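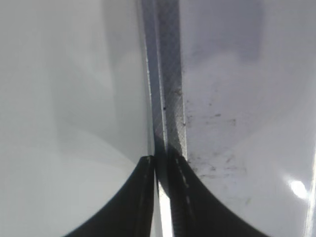
Notebook, 23/07/2022 – contact onset on the glossy panels

Right, back on the white panels with the grey strip between them. Zdenka Babić wanted to know whether we can pick out the moment of touch from the wrist camera alone, without leaning on the force signal, and I said I'd have a go before we put it in the Varkora write-up.

The method, so I don't forget it again: approach with the fingertips nearly closed, log force at 1000 Hz, log the picture at whatever the camera gives us, then line the two up afterwards. I've been cropping a small patch just ahead of the fingertips and tracking how it shifts between pictures. When the shift stops, we call it contact. Simple enough!

Gloss is the nuisance. The left panel is so clean there's hardly anything to track, just soft reflections, and they slide about when the arm moves (so the tracker happily follows a shadow and calls it motion). The right one has dark specks and smudges near the strip, and the tracker loves them. Please don't wipe it yet – I want both sides scored as they are.

Ran almost 100 approaches with the Pindel settings. Onset from the right-hand patch sits close to the force trace, the left-hand patch comes in late and wanders. Putting the crop over the strip helps a bit, I think the long edges only pin it down sideways.

To do:
Try the Nic Aodha filter on the left patch, 2 pixel threshold.
Turn the lamp down and repeat.
Ask Zdenka if the Bridden logs have the same clock drift, mine were out again after lunch.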